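Sorting the Small Stuff: A Report on Our Laundry and Folding Project
Leonor Pinheiro, home and living module, second year

When our group was given the theme of everyday work at home, most people went straight for cooking, and I don't blame them, because at least at the end of a cooking project you get to eat something. I picked laundry. More exactly, I picked the part that comes after the washing, when everything lands in a heap and somebody has to turn it back into clothes. My grandmother did this every evening with the radio on, and I think I wanted an excuse to look properly at something I had only ever half watched.

We were 4 students, and we worked through the month of June in a shared house we all called the Tavares house, after the street. The plan was simple enough. Each of us would sort and fold the small items from a mixed load, keep a diary, and write down how long it took and where we got stuck. Over the whole month we handled 306 items, mostly socks, dish towels and T-shirts (my diary got very repetitive, as you can imagine!).

The first thing we learned is that the place matters much more than the method. We began on a bed, and the soft surface swallowed things. A proper table, with daylight coming in from the side, made dark colors far easier to tell apart, and navy and black were our great enemies all month long. I had one pile in my diary labeled simply "blue or black, ask again tomorrow."

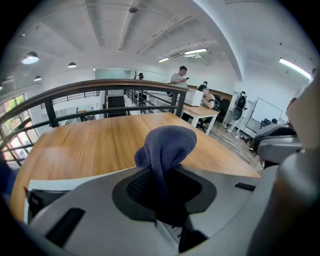

Small knit pieces were the slowest of all. A shirt has shoulders and a hem to guide you, but a little crumpled thing has to be opened up and smoothed before you even know which way it goes. We tried pairing first and smoothing later, and then the other way round, and for me smoothing first was much calmer. Our average for one round of 40 small items went from nineteen minutes in the first week to thirteen in the last, although I should admit that the last week also had fewer odd ones left over.

I also asked my family how they do it, and got a different answer from every single person. My aunt rolls, my father stacks flat, and my brother closes the drawer quickly and hopes for the best.

If I did the project again I would start on the table from day one, and I would keep the dark things for the morning. I'd also like to try it with bed sheets, though I would want a second pair of hands for those.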